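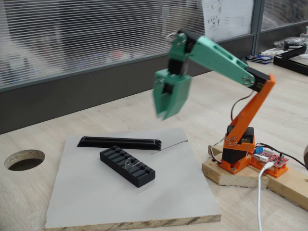 Gas supply charge went up, must I pay until end of contract?

Posted Sat 8 February

Hello, I rent a unit in Diltness and my gas is from Teneo. In June I signed for a fixed rate. Now the letter says the daily supply charge rises by 11 cents, but the usage rate stays the same. I use gas only for cooking. Is this permitted with a fixed plan? And can I leave without the $70 exit fee?

2 answers

Flitau3451
Please look in your contract for the words "fixed rate". With my plan only the usage part was fixed, and the daily charge could change with written notice. I asked them to cancel the exit fee and they agreed, but I had to call two times. Write down the reference number of each call. If they refuse, you can complain to the energy ombudsman in your state, it costs nothing.

Tshabalala
Same here, I changed to an electric cooktop and closed the gas account. Took 6 weeks. Ask your landlord first.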